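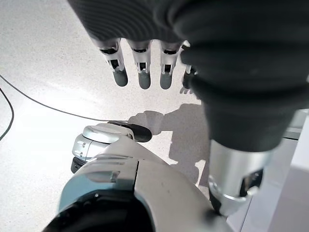
Szabolcs Kocsis wants to know why we still do the walk-round on foot with a pen when the controller logs every fault by itself, and since he asked it politely and in front of everyone, he deserves a proper reply before the list begins. The controller knows what its own sensors tell it. It has no opinion about a cable lying where people walk, or grit working its way into a fold of a sleeve, and those are the things we keep writing up. So the pen stays, Szabolcs, though I have shortened the form a little with you in mind.

Walk-round checklist, arm and hand cells, Pálfi hall
Revised September. Replaces the Drurier sheet, which can go in the recycling.

Before you go in

1. Drive power off, key out, key in your own pocket. Your pocket, please, and that includes the days when a colleague is only popping in behind you for a moment.
Comment: done properly on every visit this month. Thank you, it has made a difference to how relaxed everyone is.

2. Check whether the hand is parked or hanging. If it is hanging with the fingers down, treat the arm above it as something that could drop, and keep your head and forearms out from underneath until the brakes have been tested.
Comment: the brake test is on page two of the Zutow binder. It takes a few minutes and I know it feels like a nuisance at the end of a shift, but do it anyway.

Floor

3. Cables. Follow each one with your eyes from end to end. Anything thin and dark that crosses open floor gets a cover strip or gets re-routed along the wall.
Comment: OPEN. Cables across the floor again. On our pale speckled floor they ought to be easy to see, and they are, until you are carrying a tray. Cover strips are in the stores under part 1174.

4. Nothing on the floor within reach of the arm unless it is on the day's work sheet. That goes for housings, shells and spare joints as well as tools and mugs.
Comment: if a unit has to stay down there for the job, write it on the sheet and tell whoever has the next shift. I would sooner read one line too many.

Sleeves and covers

5. Bellows sleeve. Look down into the folds with a torch, right round, including the side nearest the wall that we all skip. You are looking for splits, shiny worn patches and trapped swarf.
Comment: please don't wipe the sleeve with solvent. Clorkon's fitter was very patient with me about this the last time he came – a damp cloth is enough.

6. Ribbed covering over the back of the hand. Ridges lying flat, lower edge not riding up over the finger roots.
Comment: pass.

7. Metal joint below the sleeve. Rim clean, fixings marked with paint pen, marks still lined up.
Comment: one mark on cell 8 was too faint to read, so I have redone it. Cells 9 and 10 pass.

Fingers

8. Fingertip pads. Press each one with your thumb. It should give slightly and come back. Renew at the first nick.
Comment: gloves off for this one, you cannot feel a nick through a glove. Gloves back on for the next.

9. Slots and linkages. Look only, with the torch. Never poke a finger of your own into a finger of the robot's, powered or otherwise, as the springs hold their load after shutdown.
Comment: I have been asked whether a cotton bud is allowed. It is, if you count them in and count them out.

Light and sight lines

10. Stand at the gate and see whether you can make out the floor in the arm's shadow. If you can't, fetch the lamp.
Comment: the lamp has wandered off to the packing bench again. Could it come home, please?

Closing off

11. Sheet signed, open items copied to the board, key back on its hook.
Comment: item 3 stays open until the strips are down and I have walked across with a tray myself. Next walk-round at 7.30, and do bring a torch that works.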